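Hands-On Science for Families: Progress Report to the Marchal Fund
Prepared by Armelle Joly, Programme Lead, Velemport Learning Centre
Apr 5, 2022

Purpose of this report

This report covers the second term of the family science programme supported by the Marchal Fund. It sets out what has been delivered, what has changed since the original application, and what remains to be done before the grant closes.

Activities delivered

Sessions have run at both sites, Ilberg Library and the Zadine community hall. The programme now has 12 tested activities, each with a printed instruction sheet for parents and carers. The spring set includes a paper bridge challenge, a sink-or-float investigation, seed sorting for younger children and a simple pulley made from cotton reels. Two activities were withdrawn after testing. The balloon rocket needed more floor space than Ilberg could offer, and the crystal garden took too long to show a result within a single session.

Attendance at Zadine has been steady, with around 12 families at most sessions. Ilberg has been slower to build, and the start time there has been moved to after the school run at the request of parents.

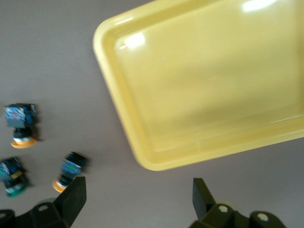
Yellow plastic tray.

Changes to the plan

The application proposed that families would take home a full kit at the end of each session. The cost of packing these proved higher than budgeted, and we now lend kits through the library desk instead. The Fund agreed to this change in writing. Returns have been good, although the magnifiers are often missing — replacements have been met from the consumables line.

The instruction sheets have also been shortened. Parents told us that the first versions read too much like schoolwork, and the revised sheets place the materials list and the first step on the same side of the page.

Spending

Expenditure is within budget overall. Printing is slightly over, and room hire is under, as Zadine reduced its charge for the term. We ask the Fund's permission to move the balance between these two lines.

Next steps

The remaining sessions will take place in May. Feedback forms will be collected at both sites, and the final report and accounts will follow once the last invoices are settled.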